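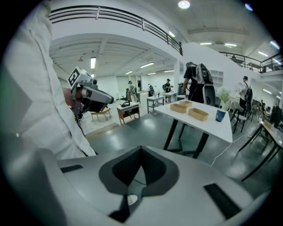 My little brother asked if robots have rules like we do at school, wrote one reader, Albertina. They do. The people who work with them have rules too.
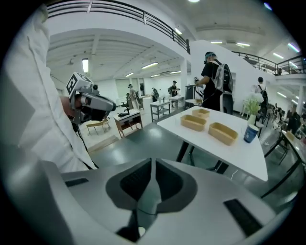

Each person leaves space for the next.

Keep cords away from your feet. Move slowly when you hold a gripper,
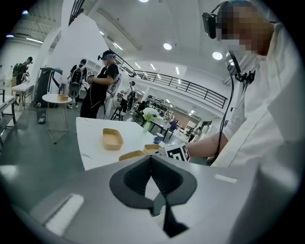

and stop if someone calls "Stop!" Everyone must obey that word, even the boss.

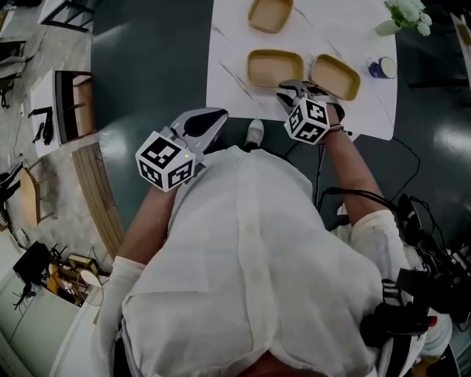

By Albertina Arruda, Cundside Kids

Ask before you touch a tool.

Contact us | © Cundside Kids | Back to top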